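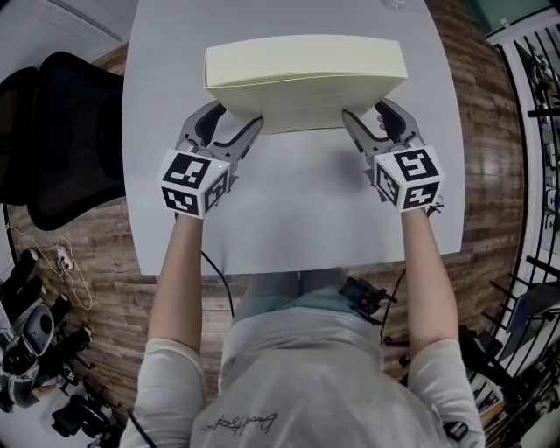
Olanrewaju Ekpo wrote me last week that I hold the grippers too much like a person. My fingers are fine, he said, but my wrists do things the arm can't copy, and then the policy learns to be afraid of them. I read his message two times and I was a little offended, and then I watched my recordings again and I had to agree with him.

So this post is about wrists, mostly.

For readers who are new to this blog: I am working on two-handed tasks for a project we call Plalleo. I demonstrate with hand-held grippers, one for each hand, with a marker cube on each, and later the real arms must repeat what I did. Before this I did remote control for almost a year. With remote control you feel the slowness of the robot all the time, so you become slow also. With the hand-held ones there is no robot to slow you down. It is very pleasant and it is exactly how I got my bad habit.

The task is simple to say. Take a shallow pale box from both sides, lift it, turn it a quarter, put it down. My mother could do it while talking on the phone. But when two grippers squeeze one thing, each hand must know what the other is doing, and I know this without thinking, so I never noticed how much I correct. If the left side slips a little, my right wrist rolls inside to catch it. It takes less than one second. In the recording it looks like a small shake. For the arm it is a movement near its joint limit, and the arm does not like it.

I made 20 demonstrations in May the old way and then 20 new ones this month with three rules.

The first rule is that both jaws close before anything moves. I used to close the left, begin to lift, and close the right on the way. Now I wait. I say "closed" in my head, like a child who learns to cross the street.

The second rule is elbows on the same height. I found this by accident. When one elbow is higher, the wrist on that side must bend to make the jaws flat against the box, and it stays bent for the whole lift.

The third rule is to throw away nothing on the same day. Before, I deleted the ugly ones immediately. But what is ugly to me at five in the evening is sometimes good the next morning, and the opposite also happens.

With the new recordings the arms finished the task 8 times before the first drop. With the old ones it was three. I know this is a small test and I would not show it to a reviewer, but I was happy and I bought myself a cake.

What I still can't do well is the turn. My marker cubes go out of view of each other when I cross my hands, and the tracking jumps. Svetozár Vlček suggested to turn the box in two steps, with a pause in the middle, and to open and regrip. I tried it one afternoon. It works better for the tracking, but now the robot pauses also in places where I never paused, as if it wants to think about its life. I will try a shorter pause.

If somebody has recorded two-handed turning without crossing, please write me how you stand or sit. I sit, and I begin to suspect that the chair is too low.

30/11/2025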